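The Apology Industry Would Like a Word

Celebrities keep saying sorry, and a growing business is paid to help them do it. Does any of it work, and on whom?

Sun 6 October

227 shares | 2 comments

The statement went up at breakfast time, white letters on a beige background, four short paragraphs. Fabrice Chauvin, who plays the charming brother on the streaming drama Jarkurska, had been recorded at a hotel bar calling the show's fans "a support group with merchandise." He was now taking time to listen. He was grateful to be held accountable. He had work to do.

If you follow entertainment news at all, you could have written it for him. You might have guessed the beige.

By lunch the statement had its own coverage. One site graded it, line by line, and gave it a B-minus. A podcast put out an emergency episode. The fans, who had spent the previous evening making jokes about the insult (the merchandise line was on T-shirts before the apology was on a screen), turned out to be far angrier about the beige statement than about the remark. The remark had at least sounded like him.

I have covered famous people long enough to be suspicious of nearly everything they put in writing, and I went into this story assuming the public apology was a con. After a few months of talking to those who write them, order them and grade them, I still think it's mostly a con. What I'm less sure of is who is being conned.
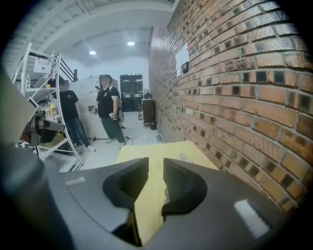 Start with the money. Boditley is a reputation firm with offices above a dental practice and a client list it won't discuss. Its founder, Myrto Moschos, used to write jacket copy for memoirs. She is quick and funny, and she talks about remorse the way a contractor talks about drywall. There is a first-day statement, a one-week silence, a sit-down interview and then what she calls "the return to work," a small, likable project that lets everyone move on. Her firm sells the four as a package.

"Clients come in wanting to explain themselves," she told me. "I charge them to stop."

She says Boditley has kept a file of every celebrity apology it could find, and that the file now holds 2,004 of them. I asked what she had learned from it. She said that short ones do better than long ones. I asked what "do better" meant. Fewer follow-up stories, she said.

I asked to see how that was counted and got a chart with no numbers along the side. When I pressed, she agreed that a short apology might get fewer follow-up stories for the simple reason that small offenses tend to get short apologies. She didn't seem bothered. The clients like the chart.

This is the trouble with the whole trade. Everyone in it can name a statement that saved a career and another that sank one, and I could not find anybody who could tell me in advance which was which. Stars who apologized beautifully have vanished. Stars who never said a word are selling out arenas. The best predictor of whether a famous person recovers from a scandal may be whether the next movie is any good, and you can't bill by the hour for that.

What the lawyers take out

Yabsira Derese spent years as in-house counsel at Ullico, the production company behind Jarkurska, and left in June to teach. She had nothing to do with the Chauvin statement and wouldn't talk about it. She was happy to talk about the form.

A first draft, she said, usually comes from the celebrity and usually contains a fact. I was drunk. I said it. I thought the phone was off. The fact goes first. After that the drafts get passed around, and each reader removes whatever frightens him or her. The agent takes out anything that sounds like a habit. The network takes out the name of the show. The lawyer takes out the verb.

"You look at the thing at the end and it says that something happened near your client and your client has feelings," Derese said. "And everyone signs off, because there's nothing left to object to."

She doesn't think this is sinister, and on that point I believe her. Contracts for a mid-level television actor now often run to pages on conduct, with payments that can be held back or clawed back. A plain sentence admitting a plain thing could be read aloud in a dispute over those payments later on. Some of the vagueness we complain about is a person trying not to lose a house.

Still, it's worth noticing what follows from that. A statement addressed to "anyone I may have hurt" has, very often, been written for an insurer. The rest of us are reading somebody else's mail and getting upset that it's cold. 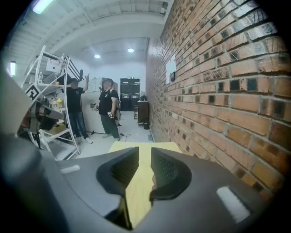 The graders

Then there is the other half of the business, which is mine, so I should be careful.

Wondimu Kumsa runs a newsletter that scores public apologies out of 200. Points are given for naming the act, naming the person harmed and saying what will change. Points come off for "if," for "journey," and for any mention of a grandmother. Chauvin got 61, before a correction moved him to 58. Kumsa had missed a "journey."

The newsletter is entertaining and I read it. I also think it has done some damage. Once there was a published scoring system, the firms began writing to it, just as students write to whatever the test rewards. Moschos says as much: her people check drafts against Kumsa's list before they go out. So the named act and the named person are now showing up in statements that are otherwise as hollow as they ever were. They score higher. I can't see that they mean more.

Kumsa has noticed. When I called him he had been rereading some of his high scorers and found that he couldn't tell several of them apart. He is thinking of adding a penalty for "sounding like it has read me," and concedes he has no idea how to apply it fairly.

He pushed back when I suggested he shut the thing down. Bad apologies were around long before he was, he said, and somebody ought to say so when a rich man says sorry for the reaction to what he did. That's fair. I'd only add that his subscriptions jump every time a rich man does it, and so does traffic at this magazine. We ran three items on Chauvin in as many days. I wrote one of them.

One man who didn't

I wanted to talk to a celebrity who had refused to take part, and the one who said yes was Achilleas Michailidis. You may remember him as the host of Zacharopoulos, the late-night cooking competition, or you may remember him as the host who walked off it in the middle of a taping and left a dozen contestants standing over their soup.

He was told he had until the next morning to put something out. A draft was sent to him. It mentioned exhaustion, which he says he didn't have, and his respect for the culinary arts, which he says he didn't have either. He sent it back unsigned. Then he called each of the contestants at home, which took him most of a week, and never announced that he'd done it.

It's a good story, and you should hold it at arm's length as I did. He is the one telling it, after all, and he's telling it to a magazine while promoting a book. I reached three of the contestants. Two said he had called and that it was awkward and short. The third said no one had called, and that she wouldn't have picked up anyway. Michailidis, when I went back to him, said he had left her a message. She says there wasn't one.

His refusal also cost him less than he lets on. He had been paid through the season, and he owned his house. A younger actor with a conduct clause and a rent check due can't go silent for a year on principle, and Michailidis was a little impatient with me when I raised it.

But I did ask the two contestants whether they would have preferred a public statement. One of them laughed. The other thought it over and said she'd probably have read it, looked for her name, and not found it.

As for Chauvin, he has done his week of silence. A sit-down interview airs soon, and he has signed on to voice a badger in a family picture. His representatives did not answer my questions about the hotel bar. They did send a statement, which was short.

The show's ratings haven't moved in either direction. The T-shirts are sold out in every size but small, and the fan who makes them says she will print more once she decides whether to do a version in beige.

Send tips and corrections to the features desk | All rights reserved | Back to top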